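Visit to the Traltik workshop, Mullotow

Our group got to Mullotow shortly before 10 in the morning. Traltik has the ground floor of the old Hovammont building, and the two-arm cell we had come for is in the back room. We had asked to hear about upkeep more than software, and most of the visit went on that.

The cell is started up the same way each day. The arms are brought to their rest position, each joint is checked against its stored zero, and the grippers are opened and closed 4 times. Only then do the test goods go out.

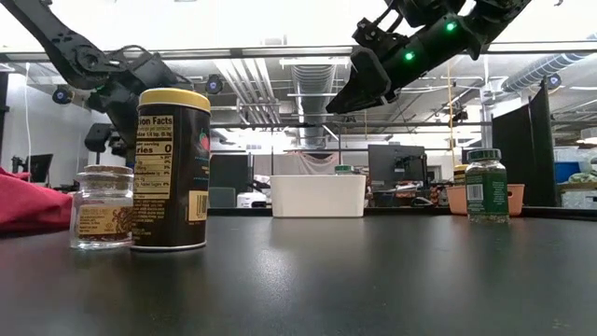 Spice containers and bins on the table, with both arms overhead.

Groceries are used because they come in awkward sizes, and a cork stopper and a plastic lid need different grips. Finger pads are changed after 200 hours, or earlier if they start to polish. The pads come from Ďurica and are glued on, so a change takes 65 minutes including curing. Someone asked about screwed pads. They tried them and the screw heads caught on labels.

Cables were the longest part of the talk. Most stoppages here have come from a connector working loose at the elbow, and very few from motors. They now leave more slack at each joint and tie it down on the link either side – never across the joint itself.

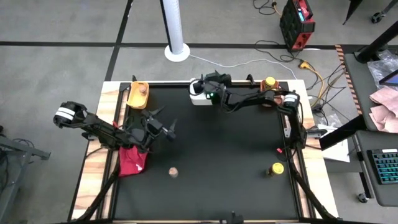
Cleaning and checking the table is a weekly job. The work surface is wiped, the rail bolts are tried with a key and the bases are checked for play. Any shift in a base means the cell has to be calibrated again. With one arm fixed at the left side and the other at the right, and both reaching in over the same black surface, a small error in either shows up quickly when they work close together. The clamp on the front edge is checked on the same round.

We finished with the log book, which is still on paper. Each fault gets one line, with the joint number first. Tea was in the front office.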